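Work & Life | Feature

The long way down to lunch

In Limolholm, the canteen at the old Clusex building closed in October. It had fed the people upstairs for 30 years, mostly soup, potatoes and one hot dish. The kitchen is now a storeroom. The firms that rent the floors above were given a page of local places to eat and a map.

What people do instead is eat at their desks. Some bring leftovers, some buy a roll on the way in, and a fair number skip the meal and make up for it at four with something from the machine.
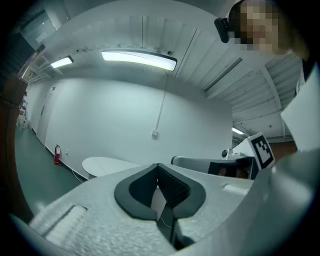 The reasons for closing were plain enough. Costs had gone up and fewer people came in each day. Yorath, which ran the kitchen, needed to sell 540 meals a week to stay open and had stopped reaching that well before summer. A higher price was tried for 2 months. Sales fell further.

Lunch was also where the floors mixed. People from accounts sat with people from the print shop, and small problems got fixed over coffee — a missing key, a late order, a room booked twice. Those things now go by e-mail and take longer. 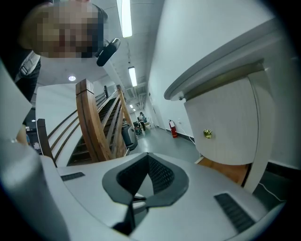

A strap over the shoulder and gaze apparently lowered, near a wooden staircase.

One firm in the building, Flikurura, has set aside a table and closed its calendar from noon to 12:30. No meetings can be booked then. Staff bring their own food, and the company pays for bread and fruit. Most days the table is full. On Fridays it is not, as many work from home.

Other tenants have asked to share the table, but the room is small and the lease does not allow cooking. A second microwave is as far as the talks have gone.
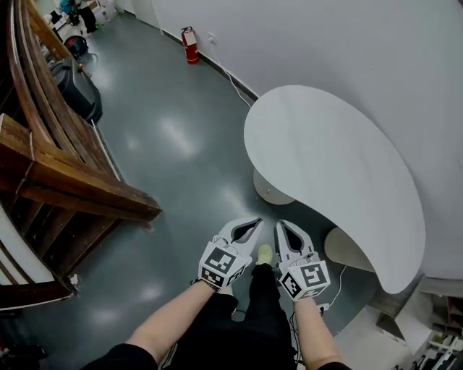 Bread and fruit are fine, one reader wrote to us, but what she misses is having someone else cook, and being handed a hot plate without having to plan it the night before.

More in Work & Life
Why the afternoon slump comes at three
Packed lunches that keep until noon
The last coffee cart in Limolholm
Who gets the desk by the window?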